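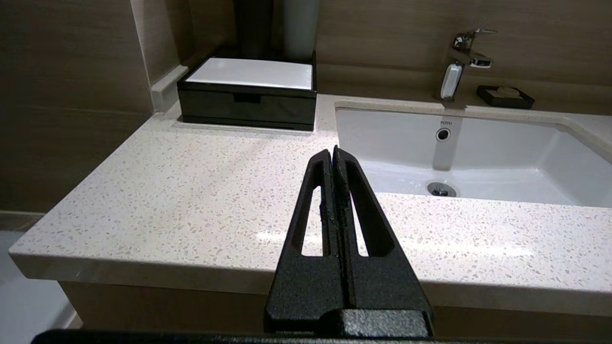 Where does the soap usually end up in a shared bathroom? Next to the faucet, on whichever side people reach with their free hand, and it tends to stay there even when a better spot is open.

4.2 What people keep beside the sink

I went into this part of the study expecting a mess, and I got one, but it was a much more orderly mess than I'd pictured! We asked 41 households to tell us what lived on the bathroom counter in June, and between them they named 177 things (toothbrush cups, hair ties, one very old radio). Soap came up first almost every time. Figure 3 shows a counter of the plainer sort, with a bar of soap in a black dish to the right of the faucet and a black box with a drawer front over on the left, against the wall.

Boxes like that one were a surprise to me. Misaki Kaneko had told me early on to ask about drawers and lids, and I nearly skipped it, but people had plenty to say. A lid gives you a second shelf, and a second shelf fills up fast. In the Orville interviews, folks kept apologizing for whatever was sitting on top, while the stuff inside the drawer hardly got a mention.

Bar soap also did better than I'd guessed. Several people had gone back to it after years of pump bottles, mostly over how much room the bottles took up, and a couple just liked the smell.

Figure 3. Counter with an undermount sink, a single-lever faucet and a soap dish.

The Grimska answers go the other way on pump bottles, and I get to those in 4.3.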